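An afternoon at the Ileo open house in Clemudmont
15/09/2022

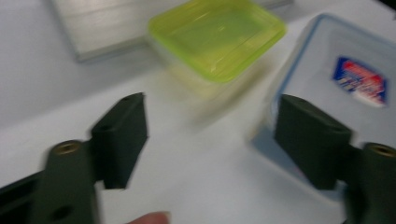

Collecting examples for a robot is slower, more physical work than I'd pictured on the drive over. I had imagined rows of people clicking at screens, and what Ileo has is a room of white tables where people pick things up and put them down all day with a gripper they hold in their hands. You do the task yourself, the camera on the tool records it, and the recording goes into the pile the learning system trains on. My table had food containers on it, one with a lime-green lid and a bigger clear one with a thin blue rim, and the job was to get those two green fingers on either side of the lidded one and close them. Easy! Except you really want to just grab the thing with your own hand, and I kept swinging in much too fast.

Emlyn Owen was running our table and he was very patient about it. He watched my first few goes and told me to move as if I were carrying soup. A fast approach smears everything in the video, and then the software has a hard time working out where the tool was. Some of that is fine, he said, because real kitchens are full of quick movements, but a whole session of it gets thrown out. Mine had plenty.

We got 11 minutes each at the table, and in that time I managed 50 grasps (there's a counter on the wall, so yes, I was competing). The woman after me did 77 and didn't look even slightly bothered. She told me she ices cakes for a living, so I've decided that doesn't count.

What surprised me most is that they keep the bad ones. If you miss, or nudge a container sideways and have to come back for it, you carry on and finish. Emlyn said the recoveries are some of the most useful examples they have – a system that has only ever seen perfect grasps has no idea what to do after a poor one. I felt a lot better about my afternoon after that.

They also showed us the review room, where each clip gets trimmed and tagged. It's two people and a lot of coffee. One of them is on loan from Ó Súilleabháin, the company that will be trying the system in its canteens, and she was happy to talk about lids for as long as we liked. Clear plastic is the big headache, apparently. The camera sees the table right through it.

If you want to go, there was one of these in July too and they plan to keep them up. Park behind the Stonitz building, as the front lot was full by the time I arrived. Wear short sleeves or roll them up, and eat first. The snacks were crackers.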